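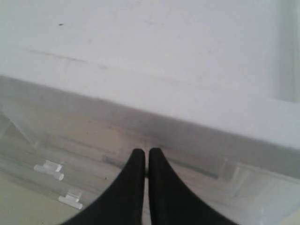

Automation for Small Workplaces
Handout 6: Reading an offer for a two-arm kit

Instructor: Silvana Frota

For this unit we look at one product from the side of the buyer. The product is the Laizer two-arm kit, sold by Cumusell. You have received the offer as a separate file. Please bring it to class with your own notes on it, also if the notes are short.

1. What is in the offer

The basic package has two arms, two grippers, one camera for each wrist, the cables and a license for the control software for one computer. The table is not included. The computer is also not included, and this is written only on the last page, in the list of customer duties. The fingers can be ordered in different shapes. A second pair costs extra, and the exchange takes two screws per finger according to the manual.

The seller also offers a service plan with the name Gandia. It covers remote help, software updates and one replacement gripper per year. Without the plan you pay for each call separately.

2. Words you need

Reach: the distance from the base of the arm to the point between the fingertips. Some sellers measure to the wrist, so always ask.

Payload: the weight the arm can carry with the gripper already mounted. The offer gives 600 grams. Check if the weight of the camera was already taken away from this number.

Cycle: one complete task, from the start position back to the start position. A time for "one pick" is not a cycle time.

Teaching: showing the task to the arms by guiding them, and recording it. In the offer this is called "training", and it is easy to confuse it with the training of your staff, which is a different line with a different price.

3. Choosing a test task

A good test uses objects that you can buy again in any shop. For a two-arm kit, a small drawer unit with a few light toys is a good choice. It asks for several skills at the same time: one arm must find a handle and pull straight, and the other must pick up an object and let it go inside the open drawer. 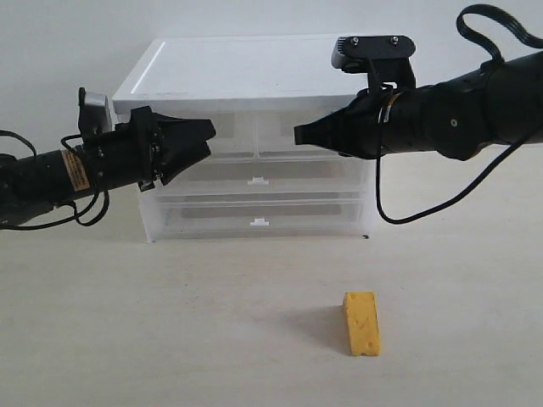
Frosted plastic is harder for the cameras than painted wood or cardboard. The edges are soft in the picture and you can see shadows of what is behind. A seller who shows you a test only with bright, solid blocks on a dark mat has chosen the easy case. Ask for pale parts on a pale background too – this is what many packing tables look like in practice.

Please also think about the cables. When two arms work over the same small area, the cables need enough length to turn, but they should not hang where the other arm passes. The manual has half a page about this. In my opinion it needs three.

4. How we count the results

In August our partner workshop Pludia gave us their test log for this kit. The log has 1137 attempts in total. We use only the last 500, when the settings were not changed anymore. In these, 400 were completed without a person touching the table. Before class, calculate the success rate, and then write one sentence about why a buyer should not compare it directly with the rate in the offer. (Look at how the seller defines an attempt.)

The log separates three kinds of failure: the object was not grasped, the object was dropped on the way, or the drawer was not open enough. A fourth group is "other". It is quite large, and I would like us to discuss if this is acceptable in a log of this type.

5. Questions for the discussion

Who pays for transport if a gripper goes back under the Gandia plan?
Can the teaching be done by a worker with no programming experience, and how does the offer prove it?
What happens with your recorded tasks when the license ends?
Which number in the offer do you trust least?

6. To hand in

One page, in your own words, with a recommendation to buy, to rent or to wait. I accept all three if the reasons are clear. Please do not copy sentences from the brochure. Tables are welcome but they do not replace the text.

For the next class read the chapter on safety distances. We will need the definition of reach from point 2 again.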